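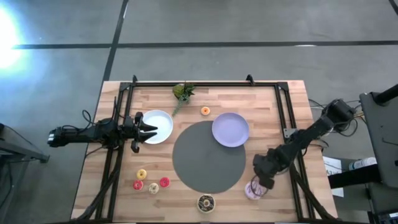
Butcher block vs. everything else, talk me out of it (or into it)

tollen_kitchen
Hi all, long time reader, first time starting a thread. We're redoing the kitchen in our rental-turned-forever-home and I have fallen hard for wood counters. My husband wants laminate and has wanted laminate from day one. The island is the big piece, the rest is just a short run by the stove and a bit next to the sink. I got a quote of $1,227 for the island top alone, unfinished, delivered in October if I order now.

Everybody I talk to has a horror story. Black rings, cracks, swelling by the sink. But then I go to my aunt Razia's house and hers is older than me and gorgeous! So who's right? And what do you put on it?

mirani52
Into it! We've had maple for years and I'd do it again tomorrow. Mineral oil, once a week for the first month and then whenever it looks thirsty. I do mine at night after the dishes and it's kind of relaxing (I know how that sounds). Wipe up water when you see it and you'll be fine.

usman_l
Going to disagree with the oil crowd. I oiled mine faithfully for two years and it still got gray around the faucet. Stripped it, sanded it, put on three coats of a hardwax oil and I haven't touched it since except with a damp rag. Mineral oil never cures, it just sits there and washes out with your dish soap. Great for a cutting board, lousy for a counter.

mirani52
It does not wash out if you use a normal amount of soap, Usman. And when I get a scratch I rub it with sandpaper and oil it and five minutes later it's gone. Can you spot fix yours?

usman_l
Yes? You scuff the spot and put a little more on. Have to let it sit overnight, I'll give you that.

Jacqueline B.
My two cents as somebody who has lived with both: wood on the island, something else by the sink. That's the whole answer. We did wood everywhere in the old house on Cendismont and the piece behind the sink split right along a glue line the second winter. The island never gave us a minute of trouble, and four kids did homework on it.

Also please ask how they want it fastened down. Ours was screwed tight into the cabinets with no slotted holes, so when the heat came on the wood had nowhere to go. I'm convinced that's what did it, more than the water.

tollen_kitchen
Oh wow, the quote says nothing about fastening. I'll call them. Jacqueline, what did you put by the sink?

Jacqueline B.
Plain white laminate, $215 for the piece, and I have never once thought about it since. Tell your husband he gets half a win.

sidra_bakes
Hi! Baker here, so I'm biased. I roll dough right on my island and I would never put a hard finish on it. Flour, bench scraper, hot water, dry it off, done. I'm on the oil side but I add beeswax, which keeps it from feeling greasy. Warm it in an old jar in a pan of water, stir, let it cool. One batch lasts me ages.

Only thing I'd warn about is turmeric. My mother-in-law's spot is still there and we've all made our peace with it.

usman_l
Scraper every day on bare wood, don't you get a dip in the middle?

sidra_bakes
A little one! I sort of love it. The dough knows where to go.

daniyal_s
Skipping the finish war. Check the thickness before you pay. My first quote was for 1 inch and I didn't notice until I was standing in the Suvmont showroom with my hand on it. It felt like a shelf. Went up to 1.5 and it was worth every penny to me. And seal the underside too, same number of coats as the top, or it can cup on you. I skipped that over the dishwasher and have been paying for it.

mirani52
Seconding the underside thing. Usman and I can agree on that one, right?

usman_l
We can. Still wrong about the oil though.

tollen_kitchen
You guys are the best. Just got off the phone: it's 1.5 inches, and they'll include the slotted brackets if I ask for them in writing. So wood island, laminate by the sink. Still torn on the finish, so I'm going to get an offcut and do half and half and leave it by the kettle for a while. Will post when I've spilled enough tea on it.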